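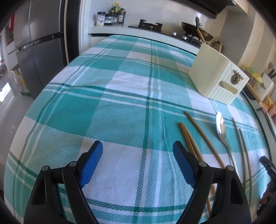

Rozália Virág wrote to us after the October issue that she will believe in household robots on the day one of them lays her table without being asked twice, and that until then she considers the whole matter a hobby for people who do not do their own washing-up. Her letter was longer than this, and most of it was fair. I promised her an answer in the newsletter, so I will try to give one.

The question was whether machines can do the small work of a home yet. I have followed this for a few years, first from the shop floor and now more from the kitchen side, and my short answer is: some of it, slowly, and in a kitchen they already know. The long answer depends very much on which chore you mean.

Take chopsticks and a spoon on a tablecloth. For a person it is no work at all. You pick up the pair together, you turn them in your fingers so the ends are level, and you put them down beside the bowl. For a machine with two fingers it is a hard job. A chopstick is thin and it lies flat on the cloth, so the fingers must come very low. If they come too low, they take the cloth as well, and then everything on the table moves. A wooden pair and a metal pair also want a different touch. Wood gives some friction. Thin metal likes to roll and slide, and when one stick crosses another the machine has to decide which to take first.

The spoon is kinder. It has a wide end and the handle usually stands a little above the table, so there is a place to get hold of it. But it is shiny, and a shiny thing confuses a camera, which sees the lamp and the ceiling in it.

Brayden Gagnon, who repairs packing lines at Gravstead and reads this newsletter more carefully than I write it, told me that in his factory such a problem would never be solved by a better hand. They would change the tray. They would put every stick in a groove, all in the same direction, and the old machine could do the rest. I think he is right for the factory. In a home you cannot ask the family to keep the cutlery in grooves, and the tablecloth was chosen by somebody who likes it.

This is for me the real difference between the two places. On a shop floor the work is arranged for the machine. At home the machine must accept the work as it finds it – a checked cloth, a box with the flaps open, a wok still on the stove with the spatula in it.

Some weeks ago I visited the workshop at Cunden, where Sumaiya Munasinghe and her colleagues are teaching two arms to clear and lay a table. They let me watch for one afternoon and they did not hide the bad attempts, for which I am grateful. They had 438 recorded demonstrations of people doing the task, and the arms had learned from these. I asked if that is many. Sumaiya said it is enough for one table and not enough for two.

I wrote down what I saw in a series of 10 attempts at picking up a pair of chopsticks and placing them in a holder. Six times the pair arrived. Twice only one stick arrived and the arm did not seem to notice the other. Once the pair fell on the floor. The last time the arm stopped in the air and waited, and Imtiaz Talukder had to start it again from his keyboard. None of the attempts was quick. I could have laid the table for the whole workshop in the time of one of them, and I am not a fast person.

Still, I came home more hopeful than I went. Two years ago I saw a similar test, and there the arm could only take a stick if it was placed by hand on a mark. Now the sticks were thrown down in any direction and the arm looked for them itself. When a stick slipped, it tried again from the other side. Trying again was not something I had seen before.

What can I say to Rozália, then? Wiping a flat surface works quite well. Folding towels works if you have patience. Moving strong, light things from one place to another, like plastic cups, works in a kitchen the machine has practised in. Small cutlery works sometimes. Anything with a hot pan I would not leave to a machine at present, and the people at Cunden would not either. And the washing-up by hand, with slippery plates and knives under the foam, is further away than the advertisements make us think.

About price I know little. Rezaul Nanayakkara has promised us a piece on what such a pair of arms costs to keep running, including the finger pads, which wear down and must be replaced. He has also kept a list of the spare parts from his own test bench, and I hope he will let us print it.

If you have a chore at home or at work that you think no machine could do, please describe it to me, with the annoying details included. The annoying details are the useful part. Rozália has already sent her second one: taking the lid from a jar that her husband has closed.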